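Signe Arnardóttir
12/19/24

Okay, settle in, because I have spent a good part of this week thinking about the snack table at work and I need to tell somebody who isn't my husband. He has heard it all twice and he has started leaving the room. This will be a few posts!

For anybody new here, I look after the office at Mikkelsen (front desk, supplies, birthdays, the plant that refuses to die). We moved into the Mestarcombe building in July, and it's a lovely bright place with gray carpet and plenty of daylight, but there was nowhere to put food. Not one shelf. People kept chips in their desk drawers like squirrels.

So I went looking for a table. I wanted wood, I'll admit it, something with a bit of warmth to it. Then I found a secondhand stainless steel one from a bakery that was closing, and the lady wanted 70 dollars for it, and I stood there stroking the top of it for so long that she asked if I was all right. Sold. 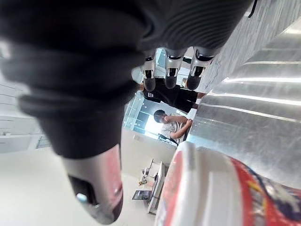 My one worry was that steel would feel like a hospital. It doesn't, not with food on it. Anything with a loud label looks cheerful against it — reds and yellows especially — and I've become the sort of person who thinks about that in the grocery store. My sister says I'm decorating with junk food. She's right, and I'm having a wonderful time.

Now, the upkeep, which is what a few of you asked me about last time. Stainless shows everything. Every fingerprint, every ring from every mug, every greasy little smudge from somebody who had a handful of chips and then leaned over to chat. I was going at it with paper towels the first week and only moving the grease from one end to the other.

What works for me is a drop of dish soap in warm water on a soft cloth, then a second cloth to dry it, always going the same way as the grain. If you go in circles you'll see the circles. I learned that on a sunny morning with the boss standing next to me. Once it's dry I sometimes put the tiniest bit of mineral oil on a rag and buff it, and oh, it comes up beautifully.

I did try the Brillau polish that my neighbor swears by. It shines, I can't fault it there, but the smell hung around all afternoon and I didn't love that near food. It lives under my kitchen sink now and I use it on the outside of the trash can at home.

Then there's the matter of what goes on the table. I started out far too generous. I had bowls and baskets and a cookie jar shaped like a hen, and by Wednesday it was crumbs from one end to the other and half of everything had gone soft. We have 18 people on our floor and I was shopping as if we had 2000.

These days I buy things that come in their own tubs and cans, with lids. A lid is a beautiful thing! No bag clips, no rubber bands, no stale corner at the bottom of a bowl that everybody is too polite to finish. And they stand up by themselves, so you can put out just a couple and still have room to set down your coffee and a plate.
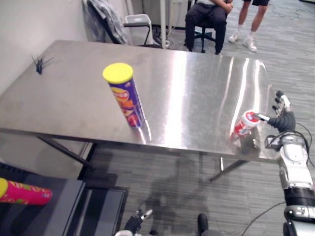

I will say that chips in a tall can have one drawback, and it's that a grown adult's hand doesn't fit past the halfway point. You have to tip them out. I've put a stack of small paper plates in the cupboard for this purpose and sent a friendly email about them, and I believe three people have read it.

Oh, and carpet! If you have carpet under your snack table, please buy a little handheld vacuum. Ours is a Dranetik, it was around 50 dollars, and it isn't fancy, but I can do under the legs in a minute before I put my coat on. Chip crumbs get trodden in so fast and then they're there till spring.

Tomorrow is the last day before most of the floor heads off, so I'll clear whatever's open and give the top a proper wash tonight. Somebody is meant to be bringing gingerbread. I've asked for it to come in a tin, with a lid, and I've asked more than once.

If any of you have a favorite snack that keeps well in its own container, send it my way, I'm making the January list this weekend. Nothing with powdered cheese please, I've only just gotten it off the stapler.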